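**FOR RELEASE – NOVEMBER**

**Honolham library to stay open late through the winter, starting this month**

Honolham Public Library will keep its doors open until 9 p.m. on weeknights from this month through the end of March. First time the building has had regular evening hours in 3 years. No card needed to come in and sit down.

The change follows a survey sent out over the summer. 1,462 residents answered. Most asked for the same thing – later hours, and somewhere warm and quiet to work after dinner. Students at Marau High asked for it loudest, with shift workers at the Ellex plant close behind.

"People told us they get off work at 6 and we're already locking up," said Herman Nair, library director. "So we moved the hours. Mornings will start a little later to make up for it, 10 instead of 9, and we know that won't suit everyone. Tell us if it's a problem for you."

Extra staffing is paid for by a grant from the Owusu Fund, which also covers new reading lamps upstairs and a second printer. Printing stays at the current price. Color is still extra.

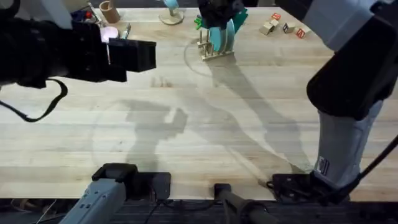
*Honolham Public Library – Community Programs Office*

Evening programs start the first full week of the new hours. Confirmed so far:

- Homework help, upstairs, 6 p.m. to 8 p.m., grades 6 and up
- English conversation group, 7 p.m., meeting room B
- Tax and benefits paperwork drop-in, begins in January, bring your letters
- Family story hour, 6:30 p.m., pajamas fine

A mending night and a chess table are planned but dont have times yet. Check the board by the front desk or the events page.

The children's room will close at 8 p.m. The local history room keeps its daytime hours only, by appointment, same as before. Weekend hours are not changing.

Parking: the lot behind the building is free after 5 p.m. Please use the side entrance on the Marau Street side after 8, the front steps are being repaired and the lighting there is poor. Ramp access is from the side entrance at all times.

The library lent 3,422 items last month, up on the same month last year. It is also looking to add 200 large print titles before spring and will take sugestions at the desk, on paper or by email. Donated books can be droped off during open hours – no encyclopedias or textbooks please.

Holds can be picked up until 15 minutes before closing. The outside book return is open all night as usual.

**Press contact:** Herman Nair, director, Honolham Public Library. Interviews by phone or in person, afternoons are best.

– ends –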